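Pay in the squad also followed how players sold themselves to clubs. Of the 297 contracts reviewed by Rocha and Moreira, 109 included a fee for work off the pitch, such as school visits or sponsor evenings. 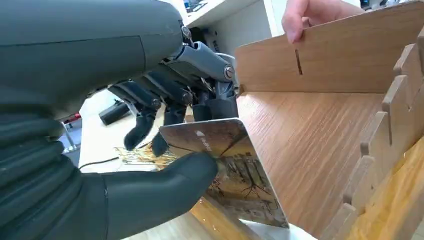 ### 3.2 Interviews at Kedley and Warraich

We spoke to 48 players over one season, from December onwards. Most could name their match fee, but few could say how it had been set. Players with an agent tended to ask for a review each year - those without one usually waited for the club to raise it.
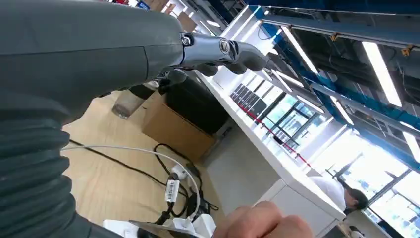 **Figure 4.** Cardboard box on the floor with a black boxy object on top, and a robotic hand over it.

Club managers gave a different account. At Warraich, fees were set by position first and by past seasons second, and a player's own request came last. Two managers said they kept no written scale. Answers were sorted by topic before coding, and a topic with few answers was placed on top of a larger one, much as the black object sits on the box in Figure 4. Moreira coded the Kedley answers and Rocha the rest. Differences between them were settled by a second reading.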